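Mirrors, again

February 2026

I have spent the winter on mirrors, a sentence I did not expect to write when I took up robotics.

The Flurico set is 3279 hand-held gripper demonstrations of ordinary household grabbing. We train a policy on it, and the policy is decent at most things and hopeless near reflective glass. Back in August I blamed the glass. A mirror shows the camera a second gripper, so of course the poor network gets confused about which one it is driving.

So I tried masking. I blanked out the reflective area in every clip that had one, retrained, and waited 11 hours to learn that success had gone from 37 percent to roughly the same, only with more electricity used.

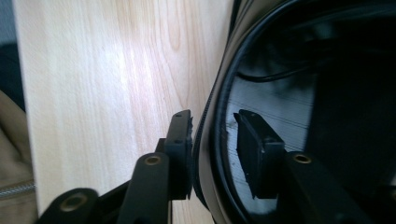 What did help was dull. I stopped masking and gave the policy 3 past views instead of one, so it could see the reflected finger close in as the real one did. The misses near the rim dropped enough that I reran it, suspecting a bug. I found a bug, fixed it, and the result got slightly better, which has never happened to me before.

Next is the Julevau split, with the shiny kettles. I'm told they're curved.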